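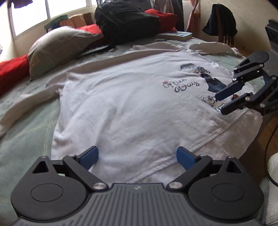 Clothes dryers are one of the larger switchable loads in an all-electric house, and member-owned distribution utilities usually have no separate record of them. The revenue meter reads the whole house. A load of laundry is visible only as a block of extra demand that starts, holds, and stops, and nothing in the meter data says what was in the drum. A white T-shirt with a printed front, like the one spread over the bedspread, and a full set of bedding both enter the record as intervals of elevated power. This project tests whether dryer cycles can be separated from other household load using 15-minute billing data only, and whether members on a time-of-use rate run fewer of them during the evening peak.

Final report, submitted October 14, 2024

## 1. Background

Mikar Electric Cooperative buys nearly all of its power at wholesale. The wholesale bill has an energy part and a demand part. The demand part is set by the cooperative's load during the supplier's monthly coincident peak hour, which in winter usually falls on a weekday evening. Lowering load in that hour lowers the bill for the whole membership.

The cooperative offers residential members an optional time-of-use rate with a higher energy price from 5 p.m. to 8 p.m. on weekdays. All other hours, including the full weekend, are billed at the lower price. Members who don't choose it stay on the flat rate. There is no demand charge on either one.

Before this project, the rate had been reviewed only by comparing monthly energy use before and after enrollment. That comparison can't show which loads moved, and it can't show whether load moved out of the peak or was dropped. The cooperative asked for a method that works from data it already holds, with no new hardware in the house.

## 2. Data

### 2.1 Source

Interval data came from Thammasiri substation, feeder 3. The feeder serves 1645 residential accounts, most of them single-family houses with electric heat. Data were exported from the Sketent meter data system for the month of February. Account numbers were replaced with random keys before the files were released to the project. Street addresses, names, and payment history weren't included.

Each record holds a key, a time stamp, delivered energy in kilowatt-hours, received energy in kilowatt-hours, and a status flag. A complete record for the month is 2784 intervals.

### 2.2 Screening

Accounts were removed in the order shown. An account that failed more than one test is counted only under the first.

| Step | Accounts removed | Accounts left |
|---|---|---|
| Start | | 1645 |
| Missing or estimated intervals above 5 percent | 214 | 1431 |
| Service started or ended during the month | 187 | 1244 |
| Received energy above zero (on-site generation) | 95 | 1149 |

The 1149 remaining accounts are 69.8 percent of the feeder. Of these, 412 were on the time-of-use rate for the full month and 737 were on the flat rate.

The first step removed more accounts than expected. Most of the gaps occur on the same two days and match a communications outage on the collector at the north end of the feeder. The outage covered both rate groups. No attempt was made to fill gaps by interpolation. Where an account passed the test with a few missing intervals, those intervals were left blank and any cycle that touched a blank was thrown out.

### 2.3 Reference homes

A short list of known cycles was needed to set thresholds. Members of the Erkach residential council were asked to keep a written log of dryer start and stop times for two weeks, and 11 households returned usable logs. These households are on the same feeder and are included in the 1149. The log form had four columns: date, start, stop, and type of load (clothing, towels, bedding, mixed). The type column was filled in for most entries but not used in detection. It was used later to check whether cycle length varies by load type.
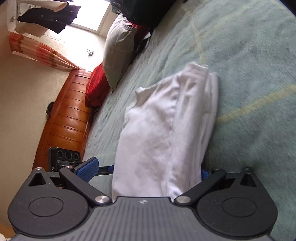 *Figure 2. Folded white terry towel. Entries of this kind were logged under "towels."*

Towel loads in the logs had a median length of 65 minutes against 45 minutes for clothing. Bedding was in between with a wide spread. The sample is too small to support more than that.

## 3. Method

### 3.1 Baseline removal

Electric heat dominates February load on this feeder and cycles on a time scale close to that of a dryer. A fixed threshold on total demand therefore marks heating as laundry on any cold morning. To reduce this, a baseline was calculated for each account as the rolling 30th percentile of demand over a six-hour window, and the baseline was subtracted from the measured value. The remainder is called excess demand below.

Two other baselines were tried. A rolling mean was pulled upward by the dryer cycles themselves. A regression on outdoor temperature fit well in houses with heat pumps and poorly in houses with baseboard heat, where occupants change thermostat settings room by room.

### 3.2 Cycle detection

An event was marked as a dryer cycle when all of the following held:

1. Excess demand rose by at least 2.2 kW between two neighboring intervals.
2. Excess demand stayed above 1.8 kW for at least two full intervals.
3. The event ended within eight intervals.
4. The mean excess demand over the event was below 6.5 kW.

The fourth rule removes most electric vehicle charging and resistance backup heat. The third removes long water heater recoveries. Two cycles run back to back without a gap are counted as one event if they fit within eight intervals, and they are lost if they don't. This is a known source of undercounting on weekends.

Partial intervals are a problem with 15-minute data. A cycle that starts at 6:10 and stops at 6:52 covers only two full intervals, with a fraction of the load in the interval on each side. Rule 1 was relaxed to allow the rise to be spread over two intervals if the first held at least 20 percent of it.

### 3.3 Comparison between groups

The measure used is the peak share: the number of detected weekday cycles starting inside the peak window divided by all detected weekday cycles for that group. Cycles starting before 5 p.m. and running into the window count as outside it. This favors the time-of-use group slightly. The effect was checked by repeating the calculation with energy in place of start times (Section 4.2).

## 4. Results

### 4.1 Detection against logs

The 11 logs contain 136 cycles. The method found 102 of them, for a recall of 75 percent. It also marked 31 events during the logged period that weren't in any log, so 102 of 133 detections were correct, for a precision of 76.7 percent. Some of the 31 may be real cycles that were not written down. Others fall between 6 a.m. and 7:30 a.m. and look like water heater operation after showers.

Misses were mostly short cycles. Of the 34 missed, 22 were shorter than 35 minutes in the log. A shorter meter interval would recover many of these, but the meters on this feeder are set to 15 minutes and changing that affects the collector traffic for the whole system.

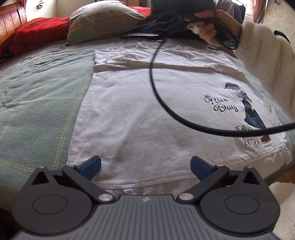
*Figure 3. White T-shirt with printed lettering, spread on a bed. Logged under "clothing."*

### 4.2 Peak share

| Group | Accounts | Peak share by start | Peak share by energy |
|---|---|---|---|
| Flat rate | 737 | 21.4% | 22.0% |
| Time-of-use | 412 | 13.9% | 15.2% |

The difference by start time is 7.5 percentage points. By energy it is 6.8 points, which confirms the expected small bias from cycles that run into the window. Both differences are larger than the spread seen when accounts were reassigned to groups at random 1000 times; no random assignment gave a difference above 2.1 points.

The number of detected cycles per account was close in the two groups, 17.2 for flat rate and 16.8 for time-of-use. On this evidence members on the optional rate are moving cycles to other hours and are not running many fewer. The hour with the largest increase was 8 p.m. to 9 p.m. If the supplier's winter peak moves one hour later, part of the benefit would be lost.

### 4.3 Effect on coincident peak

Member selection limits what can be said here. The rate is optional, and households already able to run laundry late have more reason to sign up. Enrollment dates were not in the export, so a before-and-after test on the same accounts was not possible. A kilowatt figure for the wholesale peak was calculated during the project but is left out of this report, as it depends on treating the flat-rate group as a true control.

## 5. Limitations

- One feeder and one month. Summer load has a different shape and the baseline would need to be set again.
- The logs came from households that agreed to keep them. They may do laundry on a more regular schedule than the rest of the feeder.
- Thresholds were set and tested on the same 11 households. Precision and recall are likely to be lower elsewhere.
- Heat pump dryers draw well under 1.8 kW and are not detected at all. The number on the feeder is unknown.
- Gas dryers have the same result for a different reason. Gas service is not available on most of the feeder.

## 6. Recommendations

The cooperative should add enrollment date and rate history to the standard Sketent export. Both fields exist in the billing system and can be joined by account key before the keys are replaced.

A second run should use a different feeder with thresholds held at the values in Section 3.2. Logs should be collected again, with a check box for water heater type, as this was the main source of false detections.

The end of the peak window should be reviewed against the supplier's hourly load before the next rate filing. Moving it to 9 p.m. would cover the rebound hour, but it would also leave members with less time for a late cycle.

## Appendix A. File notes

Time stamps in the export mark the end of the interval. An early version of the code read them as the start, which shifted every cycle 15 minutes late. All tables above use the corrected version. Status flag 3 means the value was estimated by the head-end system and was treated as missing throughout.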